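How to Run a Hand-Held Gripper Demonstration for Visitors

Filed under: Workshop guides
Last updated 11 June 2025

These are the steps we use at Prondholm when a group comes in to see how demonstrations are recorded for robot training. They were written after the February open day at Stisholm, where the talk went long and half the visitors left before they got to hold anything. Tarek Nassar wrote the first version and Fadi Boutros added the parts on timing and charging.

The guide assumes you already have a working pair of grippers and know how to start and stop a recording. If you don't, read the setup page first.

What you need

Two hand-held grippers, charged
One spare battery for each
A few objects with different shapes
A table at standing height
A screen that visitors can see from the back of the group
Wipes for the handles

Before the group arrives

Charge everything the night before. A full charge lasts well past a normal visit, but not if someone leaves the grippers on over lunch.

Move chairs and bags away from the table. People holding a gripper watch the fingers and not their feet. We leave 2 meters clear on the side where the demonstrator stands and put tape on the floor for the visitors.

Record one short practice run and play it back. Check the lens for fingerprints, especially if the grippers were handed around the day before.

Choosing objects

Pick things that people have at home. Smooth blocks are easy to grip but they are dull to watch, and visitors come away thinking the job is simpler than it is. Something with branches or handles is better. The person holding it has to decide where to grip and how to turn it without knocking a branch against the other gripper.

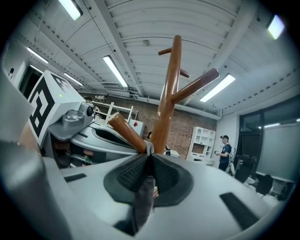
Avoid glass, anything with liquid in it, and anything heavier than you would hand to a child. At Stisholm we used a full jar of rice and swept up for the rest of the morning.

Running the demonstration

Step 1. Say what you are going to do in one sentence, then do it. Pick up an object, turn it, put it down. Don't explain the sensors yet.

Step 2. Do the same thing again slowly and talk through it. Close the fingers fully before you lift. Keep the wrist loose.

Step 3. Play back the recording on the screen. The view is very wide and bends at the sides, so give people a moment to find the object. This is usually when the questions start.

Step 4. Hand over the grippers. One visitor at a time, 60 seconds each. Stand beside them, not across the table. If they drop the object, let them pick it up again with the gripper.

Step 5. Show a poor recording next to a good one. Jerky movement is easy to spot once someone has tried it themselves.

Questions that come up

"Does the robot copy this exactly?" No. It learns from many recordings, and a single one is of little use.

"Can I turn my hand all the way around?" Yes, you can turn the gripper through 360 degrees if you change your grip partway. Do it slowly.

"Do you keep what I record?" We delete visitor recordings at the end of the visit. Say this before anyone picks up a gripper.

After the visit

Stop all recordings, delete the visitor files and wipe down the handles. Check the finger pads for tears. Put the grippers back on charge and write any faults in the log, with the gripper number. Spare pads are in the drawer marked Wako.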